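The Long Way to 3,000 Examples

At Ikdale, the robot practices indoors, in rooms that exist only as files. A person steers it, the software writes down every joint angle, and the result goes into a pile that a learning system will later be asked to imitate. The pile has a target size of 3,000 runs. As of March it held a little over a third of that.

Each run is called an episode. An episode starts when the operator presses a foot switch and ends when the task is done or the operator gives up. Both kinds are kept, under separate labels. The record holds the arm positions, the gripper opening, the typed instruction and the rendered views, all on one clock.

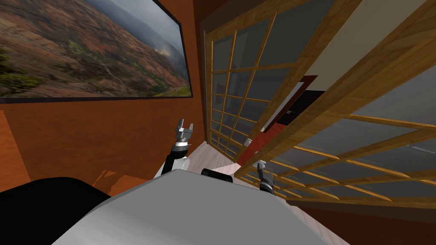
Both arms raised in the simulated room, with the lattice doors at right.

The rooms come from a scene library called Kikberg. Wall color, furniture placement and lighting can be changed between episodes, and the paintings on the walls can be swapped. A system trained against one orange wall tends to learn the wall. Ikdale's early set, 1,000 episodes in a single layout, scored well in that layout and poorly in the next one tried.

"We had to throw out our opinion of that number," says Ffion Yorath, who runs collection. "A thousand runs in one room is closer to one run than people would like."

The current plan spreads the work over 40 layouts. Operators work in blocks, and no operator records more than 11 episodes of the same task in a row. Past that point the motions become too regular. The hand takes the same path at the same speed, and the model has little to learn from the later ones.

Views are a separate argument. A wide view shows where the arms are in relation to the doors and walls but gives little detail at the fingertips. A close view gives the reverse.

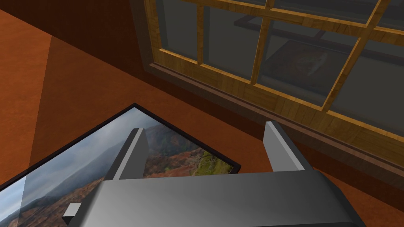
Render: Ikdale / Kikberg scene library

From behind the gripper, the gap between the two fingers is easy to judge, though the housing covers a good part of whatever lies under it. Yorath's group stores several views per episode and lets the training code decide which to read.

Review takes longer than recording. A tool named Draken flags episodes with dropped samples, long pauses or joint speeds above the set limit. A reviewer then replays the flagged ones and marks each keep, trim or discard. Pauses are the hard case. Some are an operator thinking, and a model that copies them will stop in midair for no reason. Others are needed to let an object settle. The written rules on this run to two pages and were last changed on a Wednesday, after two reviewers split on the same batch.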